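Can a non-resident keep an interlibrary loan longer than 47 days?

Posted in Libraries and Reading Rooms
Mateja Angelovski

Hello to all. I live in Testard but my library card is from Clindimton, where I worked until October. I have two books which came to me by interlibrary loan, one of them from the Chuensuk collection. The slip inside says the loan is 47 days in total and "no renewal by phone". I would like to keep the Chuensuk book a little longer, for I am copying the family names from it and it has 1,270 pages, with very small print.

I tried to renew on the website, but the button is gray and I can not press it. I also wrote an e-mail to the desk and received only an automatic reply. My card is still valid, I checked this. The other book I can bring back any day.

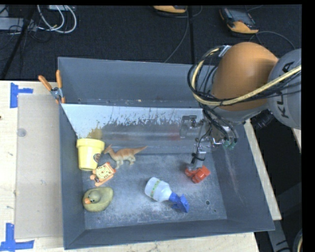 My question is if the library that owns the book must give the permission, or if the desk in Clindimton can decide alone. I also want to know if I may return the books at the Testard branch, or if I must travel. It is a long trip by bus and the desk closes at 5 p.m. - on Wednesday it is open until 8, I think. Thank you in advance for any help.

Gordon Robichaud

The owning library decides. Clindimton has to send them a renewal request and wait for the answer, and this is why the button does not work for loans like yours. Ask at least one week before the due date. When you write, put the loan number in the subject line (it is on the slip, above the bar code), because without it they can not find the request. While they wait for an answer you should treat the old due date as the real one.

About the return: do not put it in the drop box at Testard. Interlibrary books go back to the desk that gave them to you, with the paper slip still inside. If the slip is lost, tell them.

Uro

i returned mine in Testard once and it was fine, took long to clear from my account though

Gordon Robichaud

Uro, was it an interlibrary book or a normal one? Normal ones can go back to any branch.

Uro

normal one i think. a cookbook

Mateja Angelovski

Thank you both. I found the loan number and I have sent the request again with it. I will take the books on Wednesday evening if they say no.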